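El algodón que pierde su forma

Tiempo de lectura: 2 minutos

El encogimiento de una prenda de punto rara vez se debe a la fibra. El algodón se hincha con el agua y recupera su diámetro al secarse; lo que cambia es la geometría de la malla, estirada durante el tricotado y el acabado, que vuelve a un estado de menor energía en los primeros lavados. La industria lo llama relajación.

Oldřich Holub dirige el laboratorio textil de Brarnitz, donde se ensayaron 384 muestras de felpa y de punto liso durante 18 meses. Cada probeta se marcó antes del primer ciclo y se midió después de secarla en plano. Según Holub, el 86 % de la variación dimensional total se produjo en los tres primeros lavados. A partir de ahí la curva se aplana.

La tela vaquera se comporta de otro modo. Es un tejido de calada, con urdimbre y trama, y su estabilidad depende sobre todo del sanforizado: una compresión mecánica previa que adelanta en fábrica el encogimiento longitudinal.

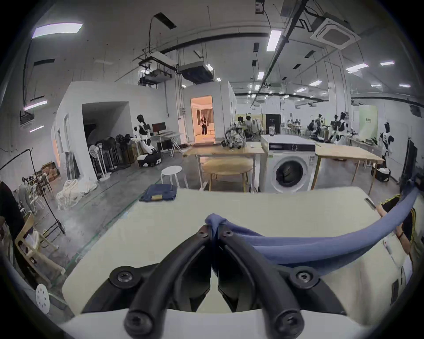

Una prenda azul grisácea y unos vaqueros doblados: tejidos distintos, tolerancias distintas.

La segunda variable es el secado. En tambor, la agitación acelera la relajación del punto y añade abrasión superficial. Rianne Desmet, técnica de acabados en Durulik, recomienda secar en horizontal las piezas de más gramaje - el peso del agua retenida alarga las mangas cuando cuelgan de una percha - y reservar la máquina para las prendas ya estabilizadas.

La temperatura de lavado influye menos de lo que suele creerse. En los ensayos de Brarnitz, la diferencia entre 30 y 40 grados quedó dentro del error de medida para el algodón compactado. En el punto sin compactar sí fue apreciable, sobre todo a lo largo.

Queda por resolver el etiquetado. Los símbolos de conservación indican el tratamiento máximo admisible, sin informar del encogimiento residual. Holub propone declararlo como porcentaje, por separado en largo y ancho. Durulik lo imprimirá desde junio en una serie de 3000 sudaderas.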